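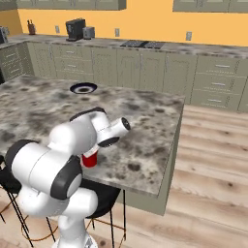 Kioko kitchen cell, simulated, with the arm holding a red cup near the edge of the island.

Kioko cell: setup and upkeep notes
Release 3, maintained by the Nasent simulation group

What this is

A README for one simulated cell: a white multi-jointed arm at a kitchen island, plus the assets needed to load it in Tikow. It covers how the cell is put together, what we check before a batch, and what tends to break. It also covers what we don't believe about our own numbers, so please read that part before quoting any of them.

Nothing in this package was recorded on hardware. The name Kusex appears in some older config files. It was the working title for the cell and refers to the same thing.

Contents

113 episodes in the main folder
101 of those passed the replay check
cell.cfg, the base pose, joint limits and contact settings
rooms/, the kitchen assets
tools/replay, the check itself

The 12 episodes that fail replay are still included. Earlier releases dropped them without saying so, and the package looked better than it was. They are listed in failed.txt with the step at which the replay parts company with the recording.

Setting up the cell

Load the room first, then the arm, then the loose objects. If you load the objects before the island has its collision mesh, they fall through and Tikow won't complain.

Base pose is given in room coordinates. Do not nudge it by eye in the viewer. People do this because the arm looks too close to the counter, then wonder why every recorded path is slightly wrong.

Let the physics settle for 500 steps before the first command. The loader has an option to skip this. We have yet to see a case where skipping it was worth the trouble.

Views
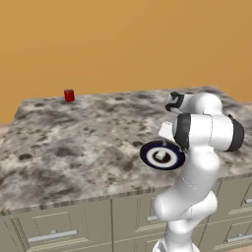 Tool mounting is the part of the setup we trust least. The arm and the gripper are separate assets, joined at load time, and the loader reports success if the arm alone came in. So look at the wrist yourself. A bare round flange with a small white nub in the middle and no fingers on it means no gripper is showing, whatever the log says. The can over by the far left of the counter is no help in judging this, as objects load perfectly well without a gripper. Check the tool entry in cell.cfg, reload the whole cell and look again. Reloading only the arm leaves the old joint frames in memory.

Looking after it

Before each batch:

Run the joint sweep with no objects loaded. Any contact reported during the sweep is a fault in the cell and should be fixed before going further.
Compare the flange pose at home against the value in cell.cfg.
Open and close the gripper once and read back the finger positions. The command returning is no proof that anything moved.
Replay one known good episode from start to finish.

After any update to Tikow, do all of this again. Release notes describing a change as "minor" should be treated with suspicion – the last minor one changed how friction is combined between two surfaces, and grasps that had been steady for months began to slip.

Known faults

Wrist cap and housing overlap slightly at one end of the joint's travel. It doesn't affect the physics but it does generate contact warnings, which hide real ones. We filter them in tools/replay. A proper fix means editing the mesh.

Gripper closing force is a guess. It was tuned until the cup stopped dropping, which tells you about our patience and very little about gripping cups.

Bar stools have collision turned off in the default room. An arm path that goes through one will be counted as clean. Turn it on with stools_solid if you care, and expect up to 3 more episodes to fail.

What we don't claim

We have been asked whether a setup that passes here will work on a real arm. We don't know, and we would be wary of anyone who says they do on the strength of this package. There is no cable drag, no backlash and no wear in the joints. Lighting is fixed. The counter is perfectly level, a thing few kitchens can offer.

The replay check shows that the cell repeats itself on the same machine and the same build. It says nothing about whether the behaviour is realistic.

Reporting problems

Send the log, your cell.cfg and the Tikow build string. Reports without a build string will be sent back. The next release is planned for February, and the wrist mesh is first on the list.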